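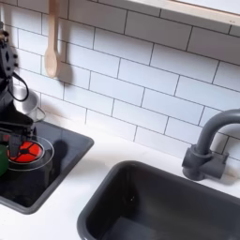

Small second sink: keep it or lose it?

dsalazar_kitchen
OK so we're redoing the counters this fall and my husband wants to get rid of the little prep sink next to the main one. I love that thing!! It's dark gray, tiny, and I'll admit that half the time it's just where a glass bowl goes to wait its turn. He says it's 9 inches of counter we could have back. Does anyone here have one and really use it? Or did you cover it up and never look back?
-- Deisy Salazar

potluck_pelletier
Keep it. I rinse berries in mine while the big side is full of pans, and at Thanksgiving it's the only sink anybody can get to. I'd give up the dishwasher first (OK, maybe not, but close).

grout_and_about
I'm going to be the grump. We had one for 3 years and it was a bowl parking lot. Stuff went in there and stayed in there. When we redid ours I went with one big sink and I can finally lay a sheet pan flat in it. Never missed the little one.

dsalazar_kitchen
Ha, "bowl parking lot" is exactly what my husband would say. Are you him?

Rafsan N.
Depends on the color too. Charcoal hides coffee and tea stains but it shows every bit of dried hard water, and on a small sink with a wide flat rim that's where it all collects. I wipe the rim with white vinegar and a soft cloth, leave it a couple minutes, rinse. Don't use the scratchy side of the sponge, I learned that one on our old Dindik and the dull patch is still there.

potluck_pelletier
Rafsan, vinegar on a composite sink? The booklet that came with mine says dish soap only.

Rafsan N.
Go with your booklet then. Mine's been fine with it, but I rinse right away and I never let it sit overnight.

grout_and_about
While we're on cleaning, what does everybody do about the wall behind the sink? I've got white subway tile with gray grout. Love the look, but I had a wooden spoon hanging on it and it left a faint line on the grout where it touched.

dsalazar_kitchen
Was the spoon going back up damp? I dry mine on a towel first and then hang it bowl side down. Oil it every 2 months or so, whenever it starts looking thirsty. For the grout I use baking soda paste and an old toothbrush -- 60 seconds of scrubbing and a wet rag after.

grout_and_about
Probably damp, yeah. I'm not a patient man.

potluck_pelletier
Deisy, what did the counter people quote you for one cutout versus two? Ours charged per hole, and that would've settled it for me.

dsalazar_kitchen
Still waiting on the quote. I'll post it when it comes in. For now the little sink stays and so does my bowl.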